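Trostusus Guest Rooms, Stustmont
Progress report to the Makowska Fund
January 5, 2018

Summary

The grant of $3,000 was for getting the guest rooms at the Stustmont house back into use for families who stay while a relative is in the hospital. We have spent $2,348 so far. Of the 26 items on the work list, most are done. What is left is mainly bedding and small furniture repairs.

Bedrooms 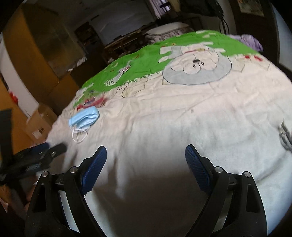
Bedding took the largest share of the money. We ordered quilt covers in a mix of plain and printed fabrics, and the children's prints have been the most requested. The white one with the big gray cartoon face and the green band is on a large bed, so a parent and child can share it. Covers are changed between stays and checked for marks and loose seams. Small personal items still get left on the beds, a disposable face mask on the quilt being typical, and these are now cleared before the cover is stripped - two masks went through the washer in the first week and left lint on everything.

Pillows were kept from the old stock where they passed inspection. We would like to replace the rest, but the Purkel order came in over the quote and we held back.

Furniture and trash

The older furniture stays. The carved reddish-brown cabinet was polished by hand and the drawers were waxed so that they slide. We looked at replacing it and decided against it on cost.

Each room now has its own basket for trash. The round red plastic one beside the cabinet takes paper cups, cartons, wrapping and used masks. It has lattice sides, so we plan to add liners. Emptying is done every morning and again after checkout. 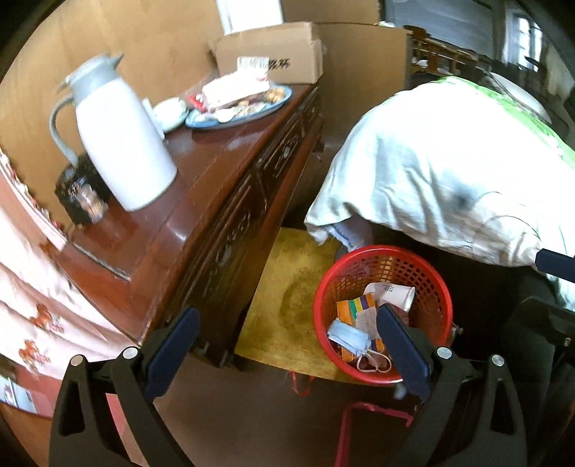

Work remaining

Replace the worn pillows.
Buy liners for the baskets.
Add a floor check to the checkout sheet, covering bags and mats.
Repair the closet door in the back bedroom.

Budget

The unspent balance is $652. We ask to carry it forward and use it for pillows and liners. Receipts are attached, except for the Purkel invoice - a corrected copy has been requested and will be sent when it arrives.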